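4.2 Budgeting for what the arms pick up

Equipment plans in our field are written by people who like arms, and they tend to stop at the arm. The Prakosville purchase was no different. The first draft, prepared by Kadri Tamošiūnaitė, gave 327 lines to hardware and two to the objects it would handle, one of which read "cups, misc." We kept the misprint in the total for a month before Ayane Yagi found it.

Figure 3. Handling work covered by the revised plan. A gripper holds a yellow cup on its side.

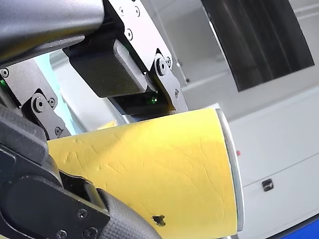 4.3 Fingers and hands

The dearer question was the end of the arm. Fillarik quoted for two-finger grippers with a service contract, Tsuji for the grippers alone. A multi-fingered hand on a printed mount appeared in neither quote, so we entered it under a line of its own, with 50 hours of staff time for wiring and repair. Our finance office regards staff time as free — a view we have stopped arguing with — and struck the hours out. We put them back as "consumables".

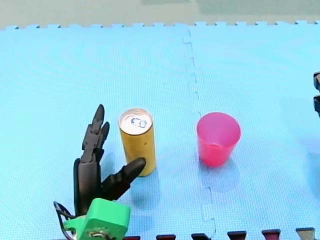 Spares were costed on the same footing. Helum, our reseller, advised holding 5 sets of finger pads per arm, and also sells finger pads. We budgeted for two and wrote the difference into the contingency, where it was promptly admired by three other projects. Cups were harder to price. They crease and dent, and a plan that treats them as permanent will need amending by January.
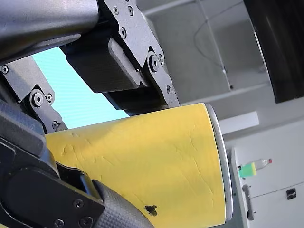

We therefore split the budget by how long an item is expected to last, with arms in the first band, hands and grippers in the second, and anything bought from a supermarket in the third. The third band needs no tender, only receipts. Table 4 gives the bands with and without the service contract.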